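Callonura Watch Club – Frequently Asked Questions

What can I bring to a swap table?
Watches, travel clocks, timers, cases, bands and parts. Most of what changes hands is small and inexpensive. Items over 254 dollars go through the front desk first.

Do I need to be a member?
No. Visitors can look and buy. Only members can put things out for sale. Membership is 20 dollars a year and runs from September.

How should I set out small items?
Give each piece its own spot with some bare table on every side. Light-colored pieces are easy to lose on a pale surface – put a dark cloth or card under them if you have one. Lift rounded blocks and cases by the sides and keep your fingers off glossy faces.

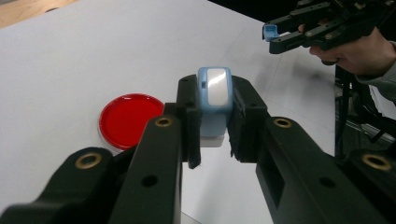 Light blue block with a glossy white face, held by the sides.

How do I clean a glossy face?
Use a dry microfiber cloth. Do not spray anything straight onto the item. For stubborn smudges, dampen a corner of the cloth with water and keep it away from slots and buttons.

Can I test something before I buy it?
Ask the seller. There are outlets along the back wall, and a tray of common batteries is kept at the desk. Batteries are sold at cost.

How many items can I list?
Up to 4 per table. If you have more, keep the rest in a box underneath and put them out as space opens up.

Can I return an item?
Sales are between buyer and seller, and we do not handle refunds. Write down the seller's table number in case you have a question later.

Where do I park?
Use the Wudel Street lot. The club room is 222, up the stairs or by elevator.

Who do I contact about a table?
Chidubem Adebisi handles table requests. Leave a note at the front desk with your name and what you plan to bring. Requests for the next swap close on 7th April.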